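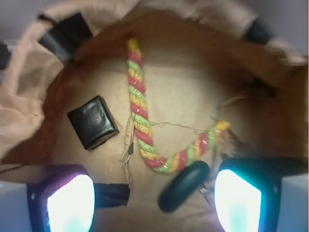
4.3 Packing the cord into the paper bag

Before you start, please read also section 4.2 (Preparing the bag). The Geum cord is delivered in the length of 183 cm. Do not cut it before packing.

1. Open the paper bag fully and put it on a flat table. Press the bottom from inside with your hand until it is flat.

2. Fix the rim of the bag with black tape, so that it stays open while you work. Short strips are enough.

3. Check the twist of the cord. The red, yellow and green strands must follow each other along the whole length. If one strand is standing out, turn the cord gently between the fingers until it goes back.

4. Lower one end of the cord to the bottom of the bag. Let the rest follow in a wide curve. Do not push.

5. Take out scraps of paper and other small pieces from the bottom.

6. Remove the tape slowly, fold the rim two times and attach the label with item number 2678.

Note: If a wall of the bag bends to the inside, push it back with the flat hand. Wrinkles in the paper are normal and are not a reason for exchanging the bag.

Caution: Never make a tight knot or a sharp fold in the cord. The strands can keep this shape for a long time.

Note: One carton holds 8 closed bags, standing. For missing labels please write to Yu-na Yeo at the Sirville store.

4.4 Closing the carton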